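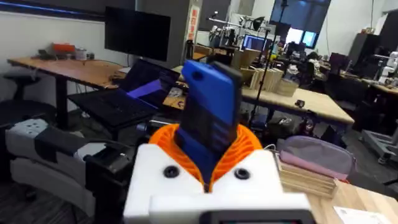
Reading Historical Fiction
Unit 3 handout: Narrator and Record

Read this before the seminar. The set text is Andia, a novel in 30 short chapters. Page numbers are left out here, as the two printings differ.

1. Terms

Record: any document a novel quotes or imitates, such as a letter, a parish entry or a court paper. A record may be real, adapted or made up by the novelist.

Frame narrator: the voice that presents the record to the reader. In Andia this is the clerk at Eston, who copies the papers years after the events.

Gap: a stretch of story time that neither the record nor the narrator covers. The longest gap in the novel falls between chapters 9 and 10.

2. The clerk as narrator

The clerk claims to copy without comment. Test this claim against chapter 2. The spelling of the harbor petition is old, but its sentences have the same length and rhythm as the clerk's own. Two readings are possible: the clerk has rewritten the petition, or the novelist has not fully separated the voices. Either can be argued. Quote at least one full sentence from each voice in support.

Note also the change of tense when the clerk describes Nevotik. The town no longer exists at the time of copying, yet the clerk uses the present.

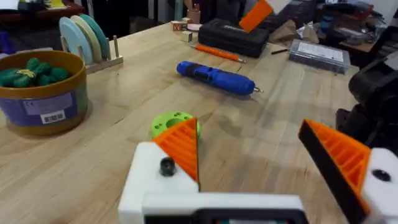

3. Comparison text

Geagea covers a similar period without a frame narrator. Its records stand alone at the head of each part. The reader has to date them from internal evidence, mainly prices and the names of ships. Read part 3 only.

4. Preparation

Mark every record in chapters 1 to 9 of Andia and note who is said to have written it.
Choose one gap and state what the reader must supply.
Write one page comparing the opening record of Geagea, part 3, with the harbor petition.

Bring the page on paper. Secondary reading is optional for this unit and will be required from unit 4.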